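4.2 Folding effort and wheel lock

Last updated: August 14, 2018

Parents in the Broltside group folded the Traveo stroller with one hand while holding a weighted doll in the other arm. A fold was scored as complete when the side latch closed without a second attempt. The test was repeated in June with the Bekach frame, using the same doll and the same floor mat. Two parents asked for a higher handle setting before starting, and their results are reported separately. 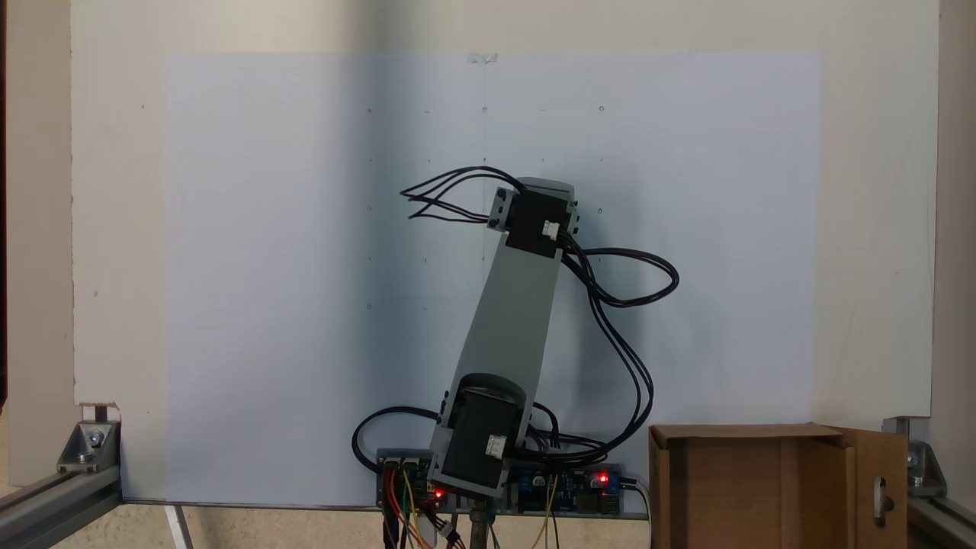

Figure 8. Two-link arm with base and elbow motors, mounted in front of a white board.

Does a stiffer latch make a stroller harder to fold with one hand?
Latch stiffness had little effect on completed folds, while handle height had a clear one.

Latch wear was checked separately by Xiaoqing Ren over 3000 open and close cycles per frame. The Traveo latch kept its closing force within the limit set in Section 2. The Bekach latch loosened late in the run but still held the frame shut when lifted by the handle. Wheel locks were not cycled and are treated in Section 4.3.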